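Herringbone wallpaper around a work table, would you do it again?
Home Workshop > Walls, Benches and Surfaces
Monday, December 3, 2018

plumbbob_hattie
Posts: 144

Hello all, I hope everybody had a good long weekend and ate too much. I've been going back and forth on this since June and I'd love some opinions from people who have lived with a busy pattern for more than a week.

I have a white work surface with walls on three sides of it, sort of a nook, and I use it for small painting jobs and for putting things together. The walls were plain and a bit sad. My sister had leftover wallpaper from her hallway, a black and light gray herringbone, and she talked me into it. I love it from the doorway! I really do. But when I sit down and try to look at anything small, my eyes keep sliding off to the zigzags.

So my first question is whether you get used to it. My second is what to do with the boards. I have some light plywood pieces that I want to paint and hang, and right now they just lean wherever they'll stay up.

sawdust_and_pie
Posts: 1,866

Oh, I have strong feelings about this one, so pour yourself a coffee. We did ours in nearly the same pattern, all three sides, and I wouldn't go back to plain for anything. It took me a few weeks to stop noticing it. What helped was keeping the top itself white and pretty bare, so that there is one quiet place to rest your eyes.

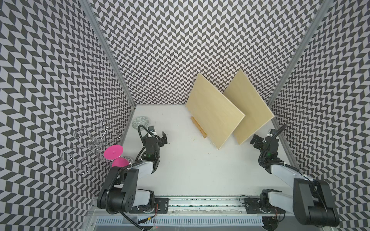 The plywood is what makes it work for me, if I'm allowed to be sentimental about plywood. That pale color is so soft next to the black and gray that I've stopped wanting to paint it at all. I lean two boards together, overlapping a little, and put a small notched wooden stand at the foot of the front one. The plate is there for looks and nothing else. It's white with a teal-green pattern, and it lives in the back corner.

One warning, which is that a white top shows every little speck. I wipe mine down and feel very proud of myself, and then I sand one edge and there are dark crumbs everywhere again.

grumbly_oak
Posts: 903

I'm going to be the wet blanket, with love. I think it's a handsome pattern and I think it's in the wrong place. I papered behind my bench with something similar (Nustent, the heavy kind) and after one winter I took it all down and painted the wall a flat oatmeal color. I was getting headaches trying to line up hinges. A bold wall is for a room you walk through.

Also, Hattie, please seal those boards before you hang them, whatever you decide about paint. Mine picked up greasy fingerprints and never lost them.

sawdust_and_pie
Posts: 1,866

Fair enough on the headaches, and I won't argue with anybody's eyes. But I do think oatmeal is a bit of a surrender! A good lamp pointed down at the top helped me a lot more than changing the wall would have. I agree on sealing. I use Wekton clear matte, two thin coats, and it hardly changes the color of the wood.

seam_ripper_jo
Posts: 768

Could you split the difference? Leave the herringbone on the sides and paper only the back in something plain. I did that in my sewing corner when we lived in Proltdale and I was happy with it, though I'll admit my mother-in-law asked if I had run out of paper.

Whichever way you go, take your time matching the seams in the corners. With zigzags a small slip at the top turns into a big one by the time you reach the table, and then it's all you see.

grumbly_oak
Posts: 903

Jo's idea is better than mine. The back is the part you stare at all day. I still stand by the oatmeal.

plumbbob_hattie
Posts: 144

You are all so kind to write this much. Pie, I'm now tempted to leave my boards bare too, which would save me a whole can of the Seol blue I bought and never opened. I'll try the lamp first, as it's the cheapest thing on the list, and if my eyes are still crossing by the new year I'll redo the back wall like Jo did.

Does the matte sealer smell much? I can't open a window in there.

sawdust_and_pie
Posts: 1,866

A little, for the first evening. I do mine out on the porch and bring the boards in the next morning.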